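Section 7. Garment Folding: Loss of Grip and Cord Snag

7.1 When to use this section

Use this section when the Plunach folding cell stops during a garment task and the panel shows fault 477 (grip width out of range). The fault is raised when the measured finger gap does not match the commanded gap for 3 seconds. On garments it has two usual causes: the fingers closed on more layers than expected, or a cord, trim or waistband has entered the slot near a fingertip.

The procedure applies to both arms. Units with the older Lemieux wrist must also follow the notes in Appendix C.

CAUTION: A stopped arm is still powered. Do not reach between the fingers until step 3 is complete.

CAUTION: Do not pull a garment out of a closed gripper by hand. A snagged cord can hold the arm under load, and the arm will move when the cord lets go.

7.2 Making the cell safe

1. Press the stop button on the panel. Do not use the software pause. Pause holds the last commanded grip force.

2. Wait for the status light to turn solid amber.

3. Turn the arm power key to OFF and remove it. Keep the key with you until step 11.

4. Open the fingers with the manual release on the gripper body, one gripper at a time. If a finger does not move freely, stop and go to 7.4.

7.3 Clearing the garment

5. Look along each finger toward the tip. Check the slot for thread, cord or lint.

6. Find any drawstring before moving the garment. Cords at an open or folded-back edge are the ones most likely to reach the slot.
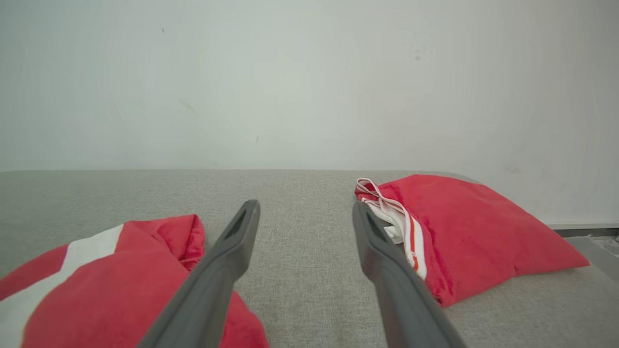 Figure 7-1. Wrist view, fingers apart. White drawstring cord on the red item at right.

7. If a cord is in the slot, slide it out toward the open end. Do not cut it. A cut end can be drawn farther into the finger.

8. Lift the garment clear of both fingers and lay it back on the work surface. Keep separate garments apart so that a finger cannot close on two at once.

9. Tuck loose cords inside the waistband. Flatten any flap that stands up from the surface, including collars and printed panels. The layer estimate is taken from height, and a raised flap is read as extra layers.

Note: Stiff printing does not compress like plain cloth. For jerseys with large numbers, select garment class 2 before restarting. Class 1 is the factory setting and will usually repeat the fault.

10. Check the head view on the panel. Each garment to be folded must lie on the work surface, and the fingers must not be touching cloth when the cell restarts.

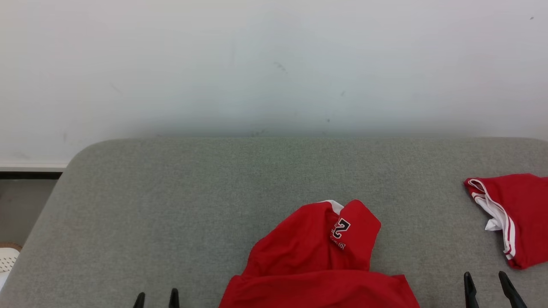
Nutar wrote to the service desk that the fault came back on every second jersey even with class 2 selected, and asked whether the grip limit could simply be raised. It should not be. The limit is what stops the arm when a cord is caught, and a higher value lets the arm pull longer before it trips. The repeat faults were cleared by repeating the height calibration in 5.3 with the work surface bare.

11. Refit the key, turn it to ON and select RESUME FROM HOME. Do not select RESUME FROM POSITION after a 477 fault. The stored position assumes the garment has not moved.

12. Run one fold at reduced speed and keep a hand near the stop button.

7.4 If the fault returns

Check the following in order.

Finger does not open by hand: leave the power off and tag the arm out of service. The drive may be jammed.

Fault with no cloth in the gripper: inspect the slot again with a flashlight, then run the gap test in 5.6.

Fault on one arm only: compare the finger screws on both arms. Replace any screw that does not hold torque.

Record each occurrence in the fault log with the arm, garment class and step number. After 17 entries on the same arm, replace the finger pair with Urex kit B, even if the fingers show no visible wear.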